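Chapter 4
Opening the Desktop Tower

4.1 Scope

Most service work on a desktop computer begins with the tower on its side and the side panel off. This chapter covers the working position, the order in which parts are identified, and the area around the processor. Removal of the power supply is left to Chapter 5.

Shut the machine down, disconnect the power cord and all external cables, and lay the tower flat with the removable panel facing up. Release the panel and set it beside the case, inner face up, so that any molded pieces on it are not loaded. 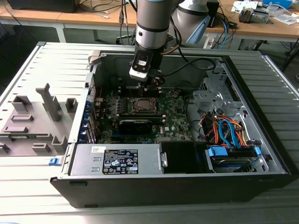

Identify the large parts before touching the small ones. In the Dell tower used throughout this chapter, the power supply lies along the front of the work area with its rating label readable from above. The hard drive sits to the right, beyond a black plastic housing. Blue plastic marks several of the latches. Data cables and power wires run from the drives toward the motherboard and should be traced by hand before any connector is pulled.

4.2 The Processor Area

The socket is a dark square held in a metal frame. With the heatsink seated, neither is accessible – the heatsink is always the first part out and the last part in. Memory slots and the graphics card are close by, and clearance on those sides should be checked before the heatsink is lifted or lowered. Bring it straight down over the socket. A tilted approach can smear the thermal compound and load one corner of the processor.

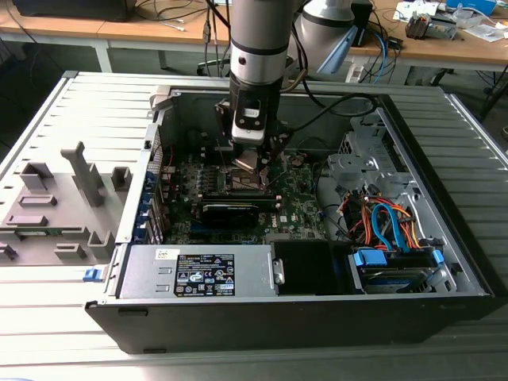
4.3 Terms Used in This Chapter

Retention frame: the metal part that holds the processor in its socket.
Expansion slot: a connector on the motherboard that accepts an add-in card.

Comments (2)

Sewwandi Khan
Section 4.2 should say how much compound to apply. My class of 28 had 15 different answers.

Pranab Jayasinghe
The amount is in Chapter 6 of the Wellholm printing, under cooling.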